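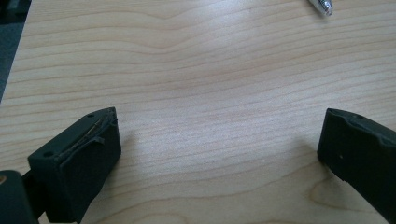 A pale wooden tabletop with a wavy grain.

Tables and Desks: Frequently Asked Questions

The answers in this section apply to all wooden tables and desks supplied by Dravasance to offices, libraries and reading rooms. They were last reviewed on 25/01/2022.

Why does the grain on my tabletop differ from the one I saw in the showroom?
Wood is a natural material and no two tops are the same. Some have lines that run almost straight from one end to the other, others have waves, arches or loops. Such markings are not regarded as faults and are not grounds for exchange. Customers ordering several tables for one room may ask for tops of a similar appearance - please state this on the order form, as it cannot be arranged after dispatch.

Will a pale top change colour?
Yes. Pale wood deepens slightly with daylight. Desk mats, trays and lamps should be moved from time to time during the first months, otherwise a lighter patch may remain where they stood.

How should the surface be cleaned?
Wipe along the grain with a soft cloth, slightly damp, and dry at once. Scouring pads, bleach and spray polish must not be used.

What should I do about ink?
Blot fresh ink with a dry paper towel. Do not rub. If a mark remains, use a cloth with a little mild soap, working from the outside of the mark inwards. Marks that have dried should be reported to the Care Desk before any further treatment is tried. Pens should be capped or retracted when they are put down, and a pad of paper placed under single sheets when writing, as a hard point can leave a groove in the finish.

My tabletop shows a bright patch under the ceiling lights. Is the finish damaged?
In most cases it is not. Smooth finishes reflect overhead light and the patch will shift as you move. If it stays in one place when seen from several sides, please contact us.

Can hot drinks be placed directly on the wood?
No. A mat should be used for any cup, pot or dish.

Which sizes are available?
The Stusalau desk has a top 122 cm long and 70 cm deep. The Rerer table is made to order, and dimensions are confirmed in writing with each quotation. The Yusof side table is no longer supplied, although spare feet and fixings may still be requested.

How do I report a fault?
Faults found on delivery must be reported within 30 days. Please give the order number and the room in which the table stands. Replies are normally sent within 6 working days.

Is refinishing offered?
Refinishing is carried out once a year, in October. Tables must be cleared before collection. Items left in drawers will be returned to the main office address given on the order.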